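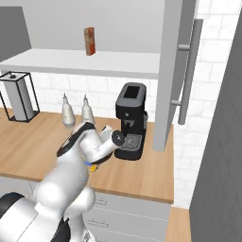

Places to Visit > Day Trips > Lakes and Wetlands > Drovmont Marsh

Drovmont Marsh is a freshwater marsh with a public boardwalk, a bird blind and a small picnic area, on the flat land east of the town of Drovmont. I grew up a short drive away and I've been writing this page on and off for years, so forgive me if it wanders a bit.

History

The marsh was hayfields for most of its life. Farmers dug long drainage ditches across it, and you can still trace a couple of them from the boardwalk if the cattails haven't filled in. When the Jaramillo farm stopped haying, the ditches got plugged and the water came back much faster than anyone I knew expected (my parents lost a perfectly good shortcut to it!). The boardwalk went in later, and the far loop later still.

Layout

There are two loops. The Short Loop leaves from the parking lot and takes me 20 minutes, or closer to 50 with small kids who want to look at every frog. The Wokov Loop is longer and named for the creek that feeds the marsh. It's gravel for the first part and then boardwalk, with 17 numbered posts that used to match a paper guide. I haven't seen the guide in the box for ages, but the posts make a good way to tell people where you saw something — "heron at eight" and so on.

The blind is between posts 8 and 9. Bring a cushion, the bench is narrow.

Wildlife

Red-winged blackbirds are everywhere from March on, and loud. I've also had green herons, wood ducks, soras (heard far more than seen) and one very grumpy snapping turtle that would not get off the gravel. Muskrat lodges show up best in December when the plants have died back. Dragonflies are at their best in July, and so are the mosquitoes.

Visiting

Entry and parking are free. The lot is small and fills up by 10 in the morning in spring, so I usually park at the Zirnitum trailhead and walk in along the creek. Dogs are fine on the gravel but not on the boardwalk. Strollers do well on the Short Loop; on the Wokov Loop there are two steps down just past the blind and no way around them. The restroom at the lot is closed in winter.

Related pages

Zirnitum Trailhead
Wokov Creek
Boardwalk walks for strollers
Where to hear soras
Free picnic spots near Drovmont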